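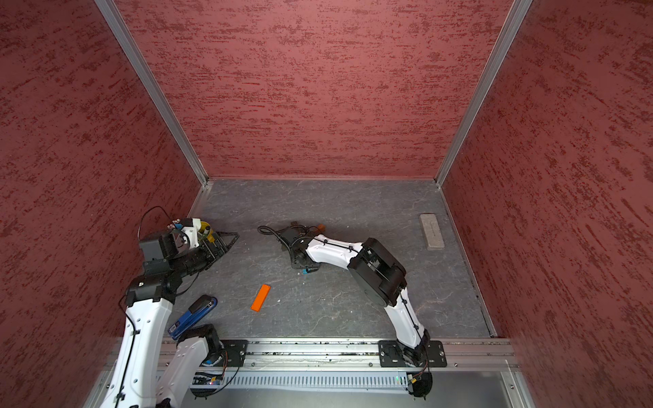
Als Redaktionsplan (auch Redaktionskalender) bezeichnet man im Marketing eine Übersicht, in der die geplanten Veröffentlichungen eines Unternehmens, Vereins oder Blogs zeitlich geordnet sind. Er enthält üblicherweise Thema, Format, Kanal, verantwortliche Person und Erscheinungstermin.

Herkunft
Der Begriff stammt aus dem Verlagswesen. Zeitschriften legten ihre Themen oft ein Jahr im Voraus fest, auch damit Anzeigenkunden passende Ausgaben buchen konnten. Mit der Verbreitung von Blogs und Newslettern wurde das Verfahren auf Online-Inhalte übertragen.

Aufbau
Einfache Pläne werden als Tabelle geführt, größere Redaktionen verwenden eigene Software wie Mitgate oder Galli. Unterschieden wird zwischen Jahresplan und Wochenplan - ersterer hält Schwerpunkte und Saisonthemen fest, letzterer die einzelnen Beiträge mit Bearbeitungsstand. Für kurzfristige Anlässe bleiben meist einige Plätze frei.

Verbreitung
In einer Befragung des Dienstleisters Milent unter 202 Betreibern deutschsprachiger Fachblogs gaben 107 an, einen schriftlichen Plan zu nutzen. Fast 60 davon aktualisierten ihn mindestens einmal im Monat.

Kritik
Sunil Karunaratne bemängelt, dass starre Pläne zu Beiträgen ohne Anlass führen. Teresa Mac an tSaoi empfiehlt deshalb, nur vier Wochen fest zu belegen.

Siehe auch
Content-Audit, Themenplan, Styleguide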